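Transit visa rule change at Kütt crossing, who has read the actual text?

emoser
The revised entry order for the Kütt crossing takes effect in October. Short-stay holders from outside the customs area now need a transit endorsement even if they never leave the terminal.

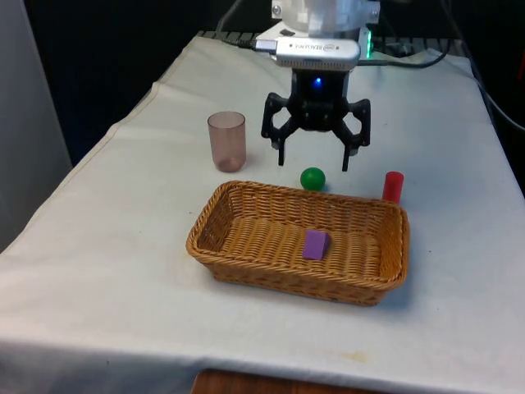 The part I can't parse is section 5. It exempts stays under 90 minutes "between scheduled services," but the fee table lists 142 for any endorsement with no exempt class. Which one governs?
Engelbert Moser

northgate_k
Section 5 governs. The fee table is an annex, and it only sets the price when an endorsement is issued. No endorsement, no fee.

plainledger
Disagree. Hokitz used the same structure in its last order and the desk there charged everyone, exempt or not, as a "processing amount." Two of my colleagues paid it. The refund form asked for a stamp the desk didn't issue.

northgate_k
Hokitz had a separate clause allowing a processing amount. I don't see one in this text. Quote it if you have it.

plainledger
Page 3, last paragraph: "costs arising from verification may be recovered." That is broad enough to cover it.

emoser
"May be recovered" doesn't say from whom. The carrier is also a party under the order. I asked Hostex, who sold me the ticket, and they said to arrive with the full amount in cash and argue later.

tern_803
Hostex says that about every border. The ministry's notice describes the measure as reciprocal, a response to Hiltia dropping recognition of their residence cards. If that is the basis, it should lapse when recognition is restored. There is no expiry clause, though, so I would not plan on it.

northgate_k
Agreed on the missing expiry clause. Still don't agree that page 3 creates a fee. Recovering a cost requires a cost, and an exempt passenger has nothing to verify except the onward ticket.

plainledger
Checking the onward ticket is verification.

emoser
I've written to the consular section asking for a ruling on section 5 against the annex. Will post the reply when it arrives. My connection is 80 minutes on paper.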